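Household Objects and Their Histories
Unit 2: The Lid, the Stopper and the Cap
Handout prepared by Shu-fen Hsueh

Bring this sheet to the seminar. Last time 100 copies went out and I found most of them in the recycling, folded very neatly.

The unit covers things that close other things. Students tend to arrive hoping for chairs. Chairs have had plenty of attention and will survive a few weeks without yours. A closure has to keep the contents in, keep the world out, and still come off in the hands of a tired person at breakfast. Anyone who has fought a jam jar knows how often the third part gets skipped.

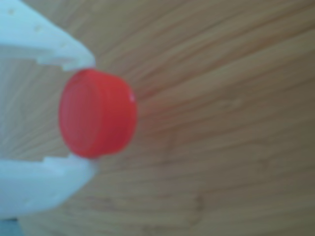
Fig. 1. Small red cap, wider than it is tall, over a light wooden surface.

Terms for the week: rim (the edge, where the trouble starts), skirt (the side wall), seat (whatever the cap sits on when it is doing its job). Use them in your written work. "The round bit" appeared in 2 essays last July and was marked accordingly.
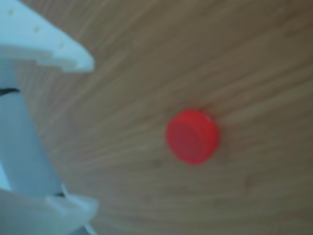
A cap parted from its bottle is an awkward thing to catalog. Zeyu Lei files it under packaging, Ka-ming Poon files it under litter, and both have written to me at length. Take the small red one on the tabletop: it resembles a bottle cap, but it could pass for a short plastic disc, and a careful label should admit as much. Write what you can defend. "Red, cylindrical, small" is dull and will still be right when your theory has collapsed.

Reading: Hiu-tung Kwok's course notes on stoppers, up to page 258. The chapter on cork is long. So is cork's history.

For the seminar: one loose closure from your own kitchen drawer, rinsed, with a label of two lines.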